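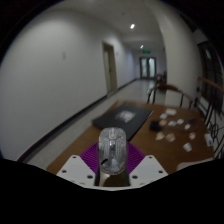
What counts as one example in this set?

One example is a single pick and place, from the moment the fingers start to close until the object has been let go and the hand has backed off. Everything recorded between two examples is trimmed out.

# Plirken tabletop set

Plirken is a set of 700 examples recorded with a hand-held gripper and used to train the Ular grasping policy. No robot arm was used for recording. A person holds the gripper, does the task, and the wrist camera video is saved with the finger opening and the hand pose.

## What is in it

The objects are small things you might find on a desk or a cafe table: cups, boxes, blocks, packets, and a few clear plastic parts. Clear objects were included on purpose. The first Ular model did badly on them, mostly by closing too early, and Heather Cairns asked for more of them in June.

Each example folder holds:

- video.mp4 – the wrist view, full circle, not flattened
- pose.csv – hand position and rotation
- width.csv – finger opening
- note.txt – the task in one sentence, written by the person who did it

## How it was recorded

Work was done in sessions of 15 examples, then a break. The table is rearranged between sessions but not between examples, so neighboring examples share a layout. If you split the set yourself, split by session. A random split puts the same layout on both sides and your scores will look better than they should.

Other items stay on the table as clutter. Chairs, bags and laptops in the background were left where they were.

## Known problems

The video is soft in places, and small print on objects can't be relied on. Reflections on clear plastic change a lot with the angle of the hand. Hand pose drifts when the camera faces a plain wall for long – these examples are marked "drift" in the index. There are 2 sessions where width.csv starts late. They are kept in the set but left out of the default split.

## Loading

Use the Tosh reader, version 3 or later. Older versions crop the picture to a square and lose the fingertips.

Maintained by Rhona Dow. Send corrections with the folder name and the time in the video.

Filed under: Datasets, Manipulation, Hand-held capture

Comments

mbk_lab
Does the default split already go by session, or do I have to do that myself?

Rhona Dow
It goes by session. The warning is for people making their own.

tomasz
Opening width is in millimeters in some folders and meters in others. Is that in the index?

Rhona Dow
It wasn't, thanks. I've added a units column – please pull again.

Contact | © Prenduveo | Back to top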